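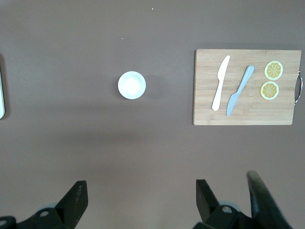

Bar board

A bar board is a small cutting board used for slicing fruit, cheese and other soft foods in small amounts, usually on a table or drinks counter away from the main kitchen worktop. It is thinner and lighter than a general kitchen board and often has a handle, loop or hole at one end so that it can be carried or hung up. Boards of this type are also sold as fruit boards or lemon boards.

Materials

Most bar boards are made of wood, bamboo or plastic. Bamboo boards are built up from narrow strips glued side by side, and the seams between the strips usually remain faintly visible on the surface. Bamboo is a grass, but the finished board is treated much like one of hardwood. It is fairly hard, takes up little water and has a straight, fine grain. Its hardness can dull a steel blade sooner than a softer wood such as lime.

Handles may be cut from the board itself or fixed on separately. A curved metal handle joined to one of the short ends is a common pattern. It leaves the whole surface free for cutting, though the joint needs drying after washing.

Knives

Citrus fruit is normally cut on a bar board with a short serrated knife, which grips the peel. Plastic knives are used for softer foods and by children learning to cut. They are moulded in one piece, often in pale colours, and have rounded tips. A plastic knife will cut banana, soft cheese or a slice of lemon that has already been taken from the fruit, but is poorly suited to whole citrus with a thick rind.

Use

Lemons are cut across the middle for round slices, or from end to end for wedges. The end pieces are mostly peel and pith and are thrown away or kept for zest. A small bowl is often set beside the board to take pips, ends or finished slices – white glazed bowls are usual, as the acid in the juice does not mark the glaze. Cut slices dry out at the edges and are best used the same day.

Care

Wooden and bamboo boards are washed by hand in warm water and stood on edge to dry. They should not be soaked or put in a dishwasher, which can open the seams. Food-grade mineral oil is rubbed in when the surface looks pale or feels rough, and left for 6 hours before the excess is wiped away. Lemon juice lightens some stains but also strips oil, so a board used mainly for citrus needs oiling more often.

Regional names

In Skeltivholm the board is called a cunden, after the village of Cunden, where boards with metal loops were made for inns. The Rungrueang workshop still makes them in 2 sizes.

See also: Chopping board; Cheese board; Paring knife; Zester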